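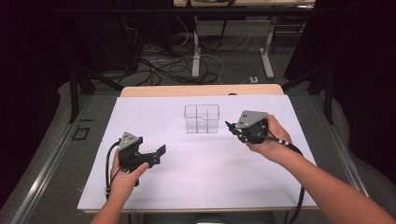
Two hand-held grippers over a white board on a wooden table.

Ticket 1201: Application portal rejects founder uploads, grant round 2
Product: Prostel Intake
Client: Voltetti startup grant program
Status: Pending client confirmation
Priority: 2

Reported
Applicants complete the business plan section, attach a budget sheet and press Submit. The portal returns "Section incomplete" and puts the application back in Draft. 61 applications affected. Closing date is the end of April.

Log
09:10 Reproduced on the test account with a blank budget template. Same error in two browsers.
09:35 File size and type ruled out. The upload completes and the file opens from the admin side.
10:20 Compared a failed record with one from round 1. The field "co-founder share" is empty in the failed record. Round 1 did not have this field.
10:50 Field was added by Prydderch during the form update and set to required. It is hidden for sole founders, but the validator still checks it.
11:15 Set the field to required only when "More than one founder" is selected. Test submission accepted.
13:40 Change moved to live. Buvine, one of the affected applicants, resubmitted. Status now Received.
14:05 Remaining drafts kept their answers and attachments. Applicants must press Submit again; we can't do it from the admin side.

Open
Client to email affected applicants. List exported and attached to this ticket.
Mentoring form uses the same validator. Not yet checked.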